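Charge by the hour, not by the plug

Bellthorpe has put in curbside chargers on both sides of Akl Street, and the city now wants to bill drivers a flat fee per session. I think that is a mistake.

A flat fee treats a car that fills up in two hours the same as one that sits there all night. The street has 136 parking spots and most of the people who live on it have no garage. If a finished car costs its owner nothing extra, it will stay where it is until morning.

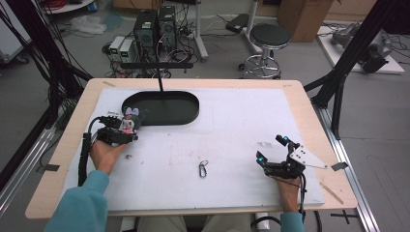 Najwa Bitar disagrees, and wrote to me that an hourly charge would send people out in their slippers at 2 a.m. to move a car. She parks on Akl Street and would sooner pay more per session and sleep.

She has a point about the night. So leave the hours from eleven to seven free of any idle fee, and charge for them the rest of the day.

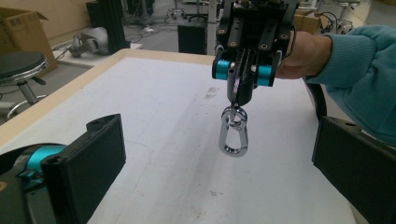 Two black grippers, both of them hand-held.

The city says hourly billing would need new software from Prarico, at a cost of 900 dollars per post. That is real money, but the posts already log when a car stops drawing power. The bill for a year of blocked chargers would be harder to see and would fall on the drivers who gave up and went elsewhere.

Guta tried a flat fee last June and dropped it after almost 200 complaints. 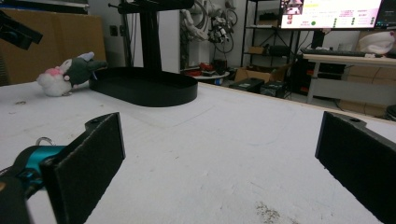
Those complaints were mostly about full cars in the way, and few of them mentioned the price. Bellthorpe can skip that year and write the hourly rate into the rules before the posts are switched on.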